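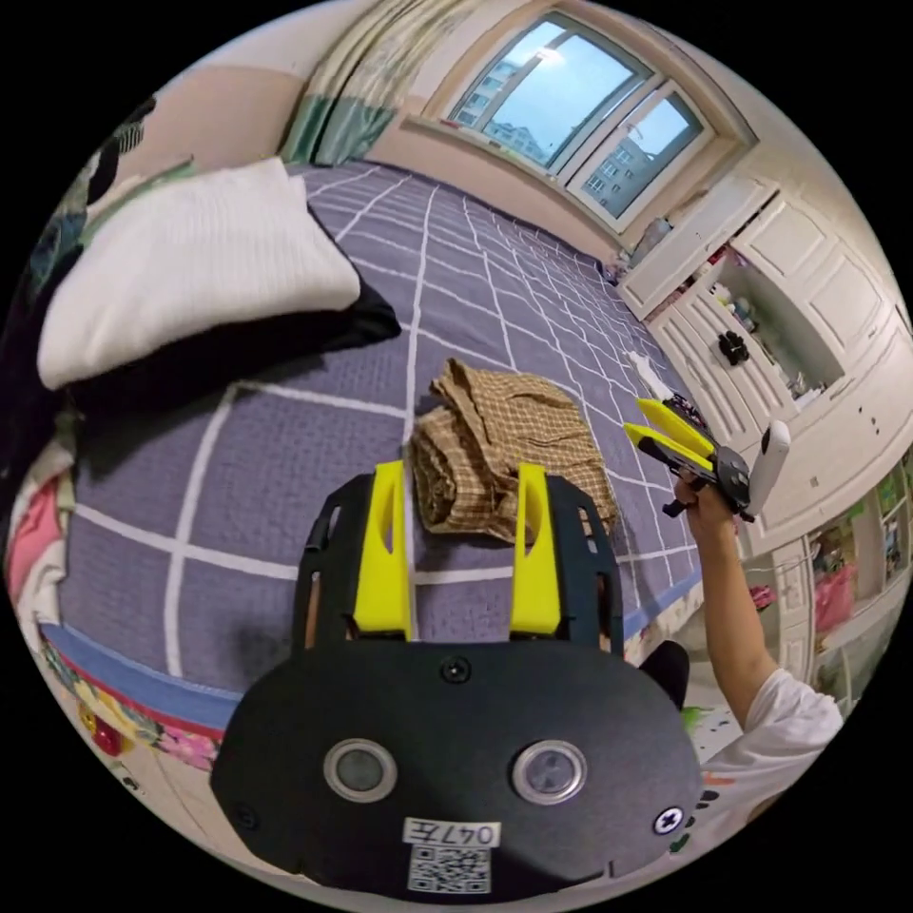 A plaid cloth in brown and cream, waiting on the quilted bedspread.

Skillthorpe Bedroom Tidying Set – Read Me First

Welcome, and thank you for taking an interest in our beds! Skillthorpe is a collection of pictures and written notes on the ordinary business of putting a bedroom straight: folding the cloth that has ended up in a heap, smoothing the bedspread, finding a home for the pillows. It began as a side project of our larger household collection, Kikance, and grew until it deserved a folder and a readme of its own.

The release dated 21 April 2022 holds 3,000 pictures taken in 28 bedrooms. All of them are lived-in rooms, and we asked people to leave them as they were. You will find patterned bedspreads on top of other patterned things, blankets pushed to one side and cushions tucked under pillows, and we are very fond of all of it.

What is covered

The notes sort the work into 9 tasks. The ones people ask us for most often are these:

fold-small: cloths, scarves, pillowcases, hand towels
fold-large: blankets, sheets, throws
smooth-cover: pulling a bedspread or quilt flat and square
place-pillow: pillows and cushions put back at the head of the bed
clear-bed: moving odds and ends off the bed before anything else is done

The other four (shake-out, pair-up, hang-over and stack) are explained in the notes file, with Zübeyde Oral's very patient wording for each.

The plaid cloth at the top of this page belongs to fold-small. We like it as an opening picture for a plain reason: a bunched cloth on a bedspread with a grid of thin white lines is a lovely thing to fold against, as the lines give you something to square your edges to. The same bed would do nicely for place-pillow too, with its white textured pillow and the black cushion underneath.

How we describe cloth

This took us far longer than it should have, and I hope you will forgive a paragraph on it. A cloth is "flat" when all its corners can be seen, "folded" when the edges have been brought together on purpose, and "heaped" for everything else. Tharindu Akanda argued for a fourth word, "draped", for things hanging over the side of the bed, and after a good deal of tea he won. Border strips that hang down as part of a bedspread are not draped; they are simply part of the cover and are noted along with it.

Colours are written in everyday words. If a bedspread sits somewhere between purple and grey, we write purple-grey and move on. Patterns are plain, striped, checked, plaid, floral or mixed. Please don't be surprised to find several of them on one bed.

Things worth knowing before you start

Window light varies a great deal. Many beds stand with the head under a window, so the pillow end can be much brighter than the foot.

Straight lines on covers may look bent, particularly towards the sides of a picture. Please don't use checks or grids to measure anything.

Small objects lying near the edge of a bed are named only when we could be sure of them. Otherwise they go down as "small object" with a colour.

There are 90 pictures in the folder called unsure. Lieselotte Reinholz and I could not agree on them – mostly a matter of blanket versus bedspread – and we would be very glad of a third opinion.

Folders

rooms: the pictures, one folder to a bedroom
notes: the written notes, one line to a picture
unsure: see above
wordlist: the words for cloth, colour and pattern, with Igor Domański's Polish equivalents

Using and sharing

You may use Skillthorpe for study, teaching and research. Please mention the collection by name, and please don't try to work out where any of the rooms are, even if there is a building outside the window. The people who let us in were generous, and we should like to be asked back.

Corrections are welcome at any time. Give the room folder and the line of the notes, and say what you think it ought to be. I read everything myself, usually in the evening, so do allow me a few days.

Jussara Batista, for the Skillthorpe group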